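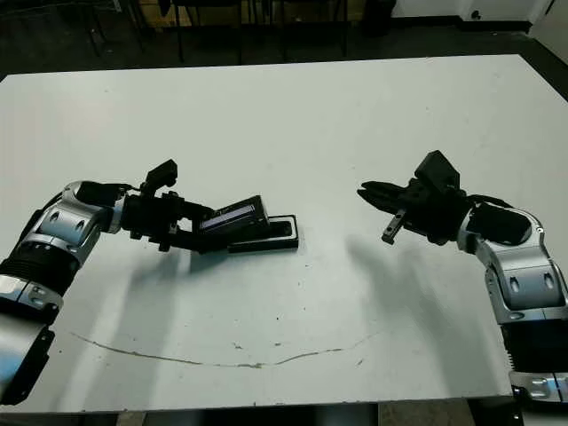
Okay, slide one, and I want to start with shock oil, which is the cheapest thing you can change on an RC buggy and the one most people leave alone for years. I know I did. I ran whatever came in the kit for two full seasons and blamed my tires for everything. My bench is a big white tabletop, scuffed and marked all over, and I like it that way, a dark drip shows up right away on white. (Pause here, ask who has rebuilt their shocks this year. Wait for hands.)

Okay, the Vornby story. Keep it short! I had the Gaver buggy down there in September, bumpy track, and the rear end was kicking over every jump. I drained the rears, went up one step on the oil, bled them properly this time, and got 6 clean laps in a row. For me that's a party.
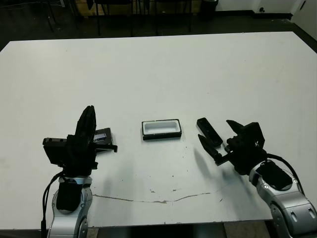

White tabletop with a few smudges and dark specks.

Bleeding, then. Fill it, work the shaft up and down slowly, and go get a coffee while the bubbles come up. I used to give it a minute and cap it, and then one side would squish and the other wouldn't. Match them left to right before they go back on the car. Pass the two sample shocks around now, the Seo pair, and get them back this time.
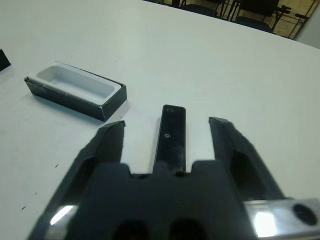

Pale tabletop, seen from close in.

Last bit is springs, but only if there's time. If we're running over, skip to questions and tell them the setup sheets are by the door.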